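Imprimir | Enviar por correo electrónico

La maratón de lectura de Fleltatberg llena el patio de cuentos

La escuela primaria de Fleltatberg celebró en marzo su maratón de lectura en voz alta, y la respuesta superó todo lo que el claustro se había atrevido a soñar. A las nueve de la mañana ya había familias esperando con mantas, cojines y termos de chocolate, y los primeros cuentos sonaron en el patio antes de que terminara de abrirse la biblioteca. ¡Qué manera de empezar el día!

En total participaron 76 lectores, entre madres, padres, abuelos, alumnado de los cursos superiores y vecinos del barrio que se animaron a ponerse delante de una clase por primera vez. Cada uno disponía de 20 minutos, tiempo suficiente para un álbum ilustrado entero o para dejar a medias un capítulo emocionante, cosa que más de uno hizo con toda la intención. En las aulas de infantil triunfaron los cuentos de animales, con coro de rugidos incluido, mientras que los mayores pidieron misterio y, sobre todo, fantasmas.

La jornada estuvo coordinada por Hundeo, la asociación de fomento de la lectura que desde hace tres cursos trabaja con el centro, y contó con el apoyo de la librería Grandonero, que prestó cajas y cajas de libros para que nadie se quedara sin elegir. Las lecturas se hicieron en nueve idiomas, todos ellos hablados en casa por alguna familia de la escuela. Una de las sesiones más aplaudidas fue la que reunió a dos abuelas para contar el mismo cuento a la vez, una en castellano y otra en árabe, página a página, con los niños de segundo repitiendo el estribillo en las dos lenguas.

También hubo sitio para los más tímidos. En el gimnasio se montó un rincón de lectura en pareja, con lámparas bajas y alfombras, donde los alumnos de sexto acompañaron a los de primero. Varios de los pequeños que entraron diciendo que todavía no sabían leer salieron con una frase aprendida y muchas ganas de repetirla a quien se cruzara por el pasillo.

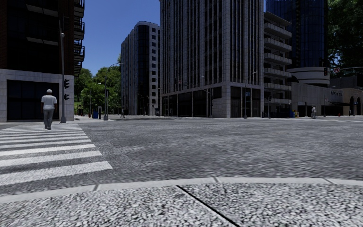 La escuela ya prepara la segunda parte del proyecto, que sacará los libros a la calle antes del verano. Los alumnos de quinto están escribiendo microrrelatos sobre el barrio y los leerán a lo largo de un paseo con paradas en plazas, portales y esquinas. Para arrancar las historias, la clase parte de escenas muy sencillas: alguien de camisa blanca y pantalón gris se aleja por un paso de cebra, de espaldas, hacia la esquina de un edificio oscuro, y cada grupo decide quién es y adónde va. Por ahora han salido un relojero, un espía jubilado y un mago que ha perdido su conejo, ¡y todavía faltan grupos por entregar!

La maratón sirvió además para recaudar 1.280 euros, procedentes de la venta de marcapáginas hechos por el alumnado y del puesto de libros de segunda mano. El dinero se dedicará íntegramente a la biblioteca, que estrenará una sección de cómic, la petición más votada por los estudiantes, y renovará los libros de primeros lectores, muy gastados de tanto pasar de mano en mano. Las familias que quieran leer en la próxima edición pueden apuntarse ya en la secretaría del centro, en horario de mañana. Vale cualquier idioma y cualquier libro.

Contacto | © Org Fleltatberg. Todos los derechos reservados | Volver arriba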